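Robot arm on our packing line, what happens to the people who did this by hand?
Posted in: Work and workplace – Mar 19, 2018 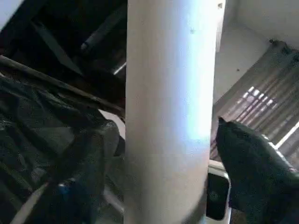 Kavitha Iyer asked under the first version of this post whether the workers were told before the machine came or after it, so I will start with that. We were told before, but only four days before, and only by a paper on the door of the changing room.

I work at Duman, we pack white tubes and poles for shop displays. Until this winter the picking and turning of the poles was done by hand. You take the pole, you turn it to look for marks, you put it in the sleeve. There are 25 of us over two shifts. Now we have one robot arm with two soft fingers which does the picking, and the firm says a second one will come in May.

I am not against the machine. My wrists were bad after seven years and they are better now. But the work is different and I do not know if it is better for all of us. Before, two people stood at one bench and we talked all day. Now one person stands beside the arm and waits for it to stop. When it stops you must write the reason on a sheet, and the sheet goes to the office. My colleagues started to feel that the sheet is about them and not about the robot.

I want to ask people who passed through the same thing. Is it normal that the pay stays the same when you become the one who watches the machine? Should we ask for a proper training? And how did you keep the good feeling in the team? The managers are polite but they have no experience with this either.

Ilgın Kocabaş

Taner Polat

I was in a similar situation at Grament, where we finish metal legs for furniture. We have had arms for three winters now, so maybe my experience is useful for you.

About the pay. With us it stayed the same for the first year and the firm said the new work is lighter. It is lighter for the back, this is true. But it is heavier for the head, and you also carry the responsibility if the line stands still. We wrote down for one month everything which the person next to the arm must know: how to clear a dropped piece, how to clean the fingers, how to start again in a safe way, whom to call. It was two full pages. When we put these two pages on the table, the talk became much easier. We got a new job title and a small rise. It was a small one, but it is written in the contract.

About the training. Yes, ask for it, and ask that it is for everybody and not only for the two young men who like computers. In our hall this was the biggest mistake. Only two people could restart the arm, so they could never take a holiday together, and the older women felt that they were pushed to the side. Later everybody learned it and it took one afternoon for each person.

The sheet of stops is a sensitive thing. Ask the office to take away the name column. The engineer needs the time and the reason, he does not need to know who was standing there. With us the number of written stops went up after the names went away, and the office was surprised – people had been hiding the small ones before.

For the feeling in the team I have less good advice. We change places every two hours, so you are beside the arm, then at the sleeves, then at the loading. It helps. But the talking of the old days did not come back completely, I must say it as it is.

Dennis Lockwood

Same everywhere. They bought one for us at Primport and it does 3000 pieces on a good day. On a bad day it is me who does them. Join a union if you have one.

Oğuzhan Oral

I agree with Taner about the names on the sheet. I want to add one point about the second machine. Ask now, in writing, how many people will be on each shift after it arrives. When the machine is already standing in the hall, the decision is made and you can only complain.

Ask also who does the looking. You write that you turned the pole to look for marks. If the arm only picks, somebody must still check the surface, and this can be a good job for the people with the most experience. In my firm we forgot this part and the complaints from customers came quickly. Then one of the older colleagues was called back from the loading to do only the checking, and she is still doing it.

Please write here again when the second arm is running, I would like to know how it goes for you.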